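We use cookies to remember your settings. Accept | Manage preferences

Aug 14, 2019
Gikgate sim, bottle grasp planner

Reran the kitchen counter set with the new approach sampler. 4,000 candidate poses per object, 2,350 left after the collision check. Most of the rejects are fingers against the tray rim or the cutlery. The wrist view is the one I tuned on, with the neck between the fingers.
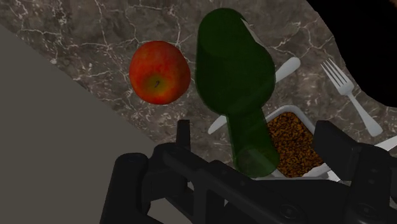
Neck pose is still noisy. The depth filter treats the translucent green part as a hole, so the fitted axis swings when the knife is behind the glass. Ingeborg Fuchs suggested fitting the body first and extending the axis down to the mouth — tried it, and the spread dropped from 22 mm to 5 mm. Keeping that.

Second problem is the spray bottle. From the outside view it stands right up against the dark one, and Lu's distance field merges the two into one blob. Padding has to be set per object. Arham has a branch for this but it doesn't build against our controller yet.

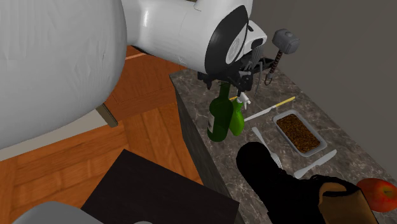
To do
- Merge the axis fit, rerun with the same seeds
- Per-object padding in the config
- Ask Clunditz for the slower wrist limits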